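Boletín de Brisgate · Septiembre
Tareas de casa y de taller

¿Pueden ya las máquinas con un jarrón de flores?

Por Lumturie Perić

Varios lectores nos escribieron después del número anterior, el de la colada, para preguntar por qué dedicamos tanto espacio a doblar camisetas y tan poco a lo que se hace en una tienda. Tienen razón. Este mes toca arreglar flores, que es un trabajo de casa y también de comercio, y que sirve bastante bien para medir en qué punto está la manipulación con brazos robóticos.

La tarea, tal como la plantea el equipo de Plorklow, es corta de explicar: hay flores artificiales tumbadas en una mesa y hay que ponerlas, de una en una, en un jarrón de cuello estrecho. Una persona tarda unos segundos por tallo y apenas mira. Para un brazo son al menos cuatro problemas seguidos. Tiene que decidir qué tallo pertenece a qué flor, agarrarlo sin arrastrar los demás, girarlo hasta dejarlo casi vertical y meter la punta por una abertura que, vista desde arriba, queda medio tapada por lo que ya hay dentro.
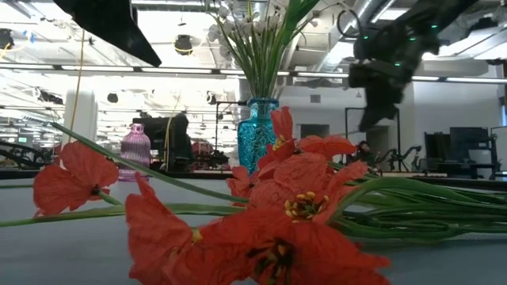

El primer problema es el que más tiempo consume. Los tallos verdes se cruzan y brillan, y los programas que separan objetos por color o por contorno los confunden entre sí. Iveta Hudec, que lleva las pruebas en Plorklow, me contó que al principio el sistema elegía bien la flor y luego cerraba la pinza sobre el tallo de la vecina. Lo corrigieron en parte haciendo que el brazo levante un poco la pieza y vuelva a mirar antes de seguir. Si se mueve la flor que esperaba, continúa. Si se mueve otra, suelta y empieza de nuevo. El método es lento pero ha reducido mucho los errores de ese tipo.

El vidrio es otra dificultad conocida. Los sensores de profundidad leen mal las superficies transparentes, y si además tienen relieve o facetas, la lectura cambia con la luz del techo. En Fortin, donde trabajan con vajilla, usan desde hace tiempo un registro previo de cada pieza: el brazo ya sabe qué forma tiene el vaso y solo necesita situarlo. En una casa eso no sirve de mucho, porque cada cual tiene sus jarrones y los cambia de sitio.

Los números que nos han pasado son estos. El conjunto de entrenamiento suma 1.690 demostraciones hechas por personas que guiaban el brazo a distancia. En la última tanda de evaluación se hicieron 22 intentos de colocar una flor y 6 terminaron sin ninguna ayuda. En el resto, alguien tuvo que separar tallos, enderezar el jarrón o parar la prueba. Hudec calcula que harían falta 4.000 demostraciones para ver una mejora clara, y no se atreve a decir si bastarían.

Pregunté por las flores naturales. De momento no las usan. Un pétalo de tela o de plástico aguanta que lo aprieten cien veces, mientras que una amapola de verdad se deshace con el primer roce, y cada ensayo exigiría material nuevo. Quien tenga una floristería, por tanto, puede seguir tranquilo un buen tiempo. El montaje de ramos pide además criterio, saber qué altura va delante y qué hueco conviene dejar, y en eso nadie del equipo ha empezado a trabajar.

Donde sí veo una utilidad más cercana es en el almacén. Grovel, que distribuye artículos de decoración, quiere probar un brazo para sacar flores artificiales de una caja y ponerlas en bandejas, todas en la misma dirección. Es la mitad de la tarea, sin jarrón ni cuello estrecho, y se repite muchas veces por turno. También ahí habrá que resolver los tallos enredados, aunque un fallo cuesta poco: la pieza vuelve a la caja y se intenta otra vez.

Mi respuesta a la pregunta del título es que todavía no, o no con la regularidad que uno le pediría a un aparato comprado para casa. Hace un año habría escrito lo mismo con menos matices. La parte de agarrar ha avanzado; la de insertar sigue siendo floja, y la de corregir lo que queda torcido no existe.

En el próximo número hablaremos de vaciar el lavavajillas. Si en vuestro taller o en vuestra tienda habéis probado alguna máquina para tareas parecidas, escribidnos a la redacción, también si la prueba salió mal.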